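About us

Tarnotmont Robotics Club is a club for young people aged 11 to 18 who want to build, program and test robots. We are based on the upper floor of the Bomus building and run through the school year, starting again each September. The club is led by Peadar Sheehan, who taught design and technology before he set it up.

You do not need to have done any programming before you join. Members come from several local schools and a few are taught at home. Some stay for one term and some stay until they leave for college or work.

What we do

New members start on the bench with motors, switches and simple sensors. They build a small wheeled robot and write the code for it. This takes most of the first term. The robots are taken apart afterwards and the parts go back in the drawers for the next group.

After that, members choose a project group. There are 2 at present: Rovers and Arms. Rovers build and race small vehicles, and most of our competition entries come from that group. Arms work on picking things up and putting them down, which is slower going than it sounds.

The Arms group

Arms members use a shared workspace with two robot arms mounted at the front of a marble-topped table. The jungle mural on the walls was there before the second arm was fitted and everyone voted to keep it.
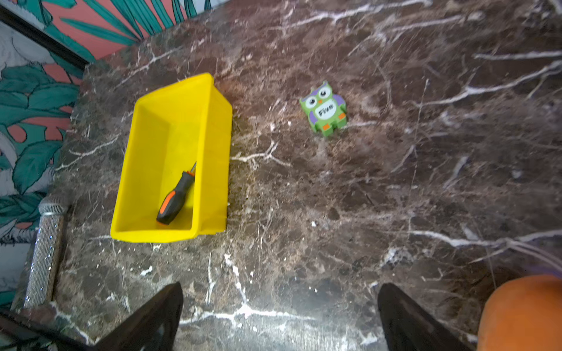 Sorting task, wrist camera view: screwdriver in the yellow bin, owl still on the table.

The main task this year is sorting. Objects are set out on the table and the arms have to move them into a container and out again. Members pick the objects themselves. The rule is that nothing sharp goes in, nothing made of glass, and nothing you would be upset to see dropped. We like a mixture of shapes. A flat wooden figure is a very different job from a screwdriver with a thick handle and a thin shaft, and members have to think about where to grip each one and which way round the fingers should be.

Each pair keeps a logbook. They write down the starting layout, what they asked the arm to do and what it did. A failed attempt is written up in the same way as a good one. By the end of the year a pair should have 200 entries, and these count towards the Juson Certificate, our own award for members who complete a full project.

The older members also work with the camera pictures. They learn how to crop, label and sort them, and how to tell when a picture is too blurred or too bright to be of use. Our standard practice set is 1024 pictures, which was as many as the first group could label before the summer break. It has stayed at that number.
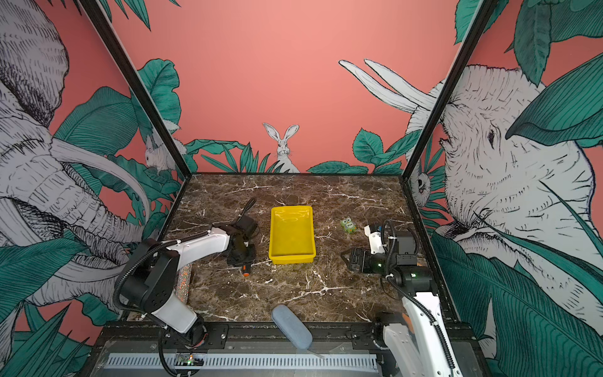

Both arms at the table, with the tray, the owl and a glasses case set out.

Working at the table

We keep to 4 people at the table at a time. Two run the arms, one keeps the logbook and one stands by the stop button and does nothing else. Everyone takes a turn at each job. Long hair is tied back and hands stay off the marble while the arms have power.

Competitions and open evenings

The club enters the Marchetti Cup each spring. Entry is by team and there is no extra charge to members. Teams are picked by the members of each project group. We also hold an open evening in the summer term, when families can come and see the projects and read the logbooks.

Joining

Sessions are on weekday evenings in term time. The next intake starts on 8 January 2018 and there are places in the beginners' group. Project groups are open to members who have finished the first term, or who can show us something similar they have made elsewhere.

Please ask for a joining form at the Bomus front desk. A parent or carer needs to sign it for anyone under 16. The first session is free - come along, have a look round and decide afterwards. All tools and parts are provided. Bring a drink with a lid and wear closed shoes.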